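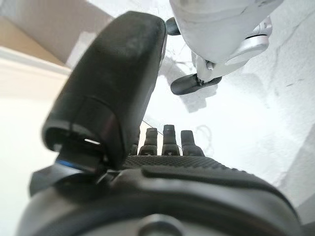
4. Results and Discussion

4.1 Setting time and the problem of the second layer

The recipe on the Jollix packet allows four hours for a layered gelatin dessert. We made 100 of them by that recipe in the Brastov test kitchen and can report that four hours is a hopeful figure. The first layer behaved well in nearly every mold. The second layer, poured on top at the temperature the packet calls "cool," tended either to melt its way into the first or to sit on it like a hockey puck, ready to slide off the moment the plate was tilted.

The word "cool" deserves some of the blame. Our cooks were given no other guidance in the first round, and the Eltis probe showed that one cook's cool was another cook's soup. In the second round the pouring temperature was fixed, and the number of layers that mixed fell sharply. Sliding did not improve at all. A first layer left to set overnight formed a firm, slick skin, and nothing poured onto it would stick, whatever its temperature.

The best results came from a first layer that was set at the edges but still tacky to a fingertip. This is the test given in the old Spahić dessert leaflet, which we had planned to replace with something more scientific. The leaflet won. We tried a weighted disk, a timer and a chart taped above the counter, and the fingertip beat all three, though it leaves a small dent that judges later marked down under "appearance."

4.2 Shelf position and door opening

Molds on the top shelf set more slowly than molds on the bottom shelf, and molds in the door set when they felt like it. Position mattered most in the first hour, when a few minutes with the door open could undo much of the cooling already done. We had asked the cooks to keep the door shut during this hour. The log suggests they regarded this as a point of view.

Figure 2. A refrigerator with its door open.
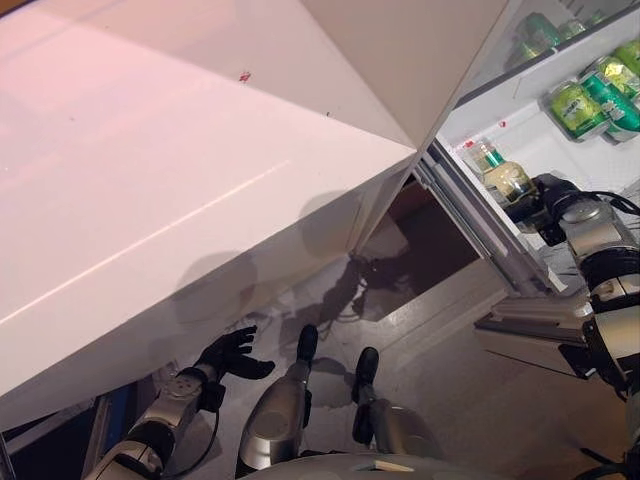 One reader of our draft objected that no home cook keeps a refrigerator closed for an hour on purpose, "least of all with dessert in it," and that a recipe depending on this would fail in any house with children. We accept the point. The third round was run with free use of the door, and setting times were longer and more scattered, but the tacky stage could still be found by touch. A cook who checks the mold early and often will catch it – and will, of course, be opening the door to do so.

4.3 Unmolding

Unmolding was done after 36 hours for every dessert in the third round. Dipping the mold in warm water for 7 seconds released most of them whole.

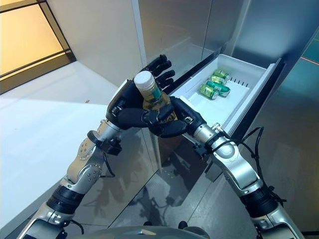 Section last modified in March; table numbering corrected.

Longer dips gave a cleaner release and a softer outline, so that a fluted ring came out looking like a tire. Metal molds needed less time in the water than plastic ones. Running a knife around the rim, as several cooks did out of habit, let air in at the side and saved many a stubborn dessert, at the cost of a visible nick.

Fresh pineapple was left out of all three rounds after a pilot batch stayed liquid, as any grandmother could have told us. Canned pineapple gave no trouble. Whipped layers clung better than clear ones, probably on account of their rougher surface, but we made too few to say more, and the cooks had eaten the spares before they could be measured.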